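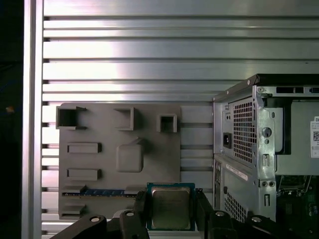

3.2 Task setup and student runs

The course project at Follisville uses one task for all teams. Take the CPU, put it in the pocket on the mock board, leave the rest alone. The board is a plastic fixture we call Halim, printed by the first student team and revised in December. Revision 2 has wider pocket walls, the old ones cracked at the corners. Control runs on Potia, scripts only, no learned policy at this stage. Teams got 4 weeks and wrote there own grasp and release code.

Each run starts from the same home pose. Time limit 155 s. A run is stopped by hand if the arm touches the PC case.
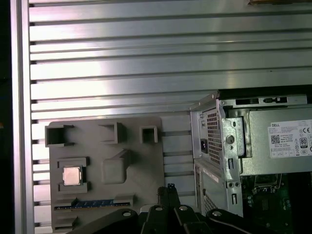

Figure 2. Fixture board and open desktop case, wrist view.

Scoring was the part students argued over most. Derano, our logging tool, stores the last wrist frame of every run and two graders mark it without seeing the team name. Full credit needs the chip flat in its pocket, as in Fig. 2, where the heat spreader sits level in the recess left of the rounded block. Tilted or half in gets partial credit. The memory module in the long slot below is not scored in this task, but knocking it loose costs points. Graders disagreed mostly on small tilts, see Sec. 4.

In total more than 600 runs were logged across all teams. Runs with missing frames were droped before scoring. Per team numbers in Table 3.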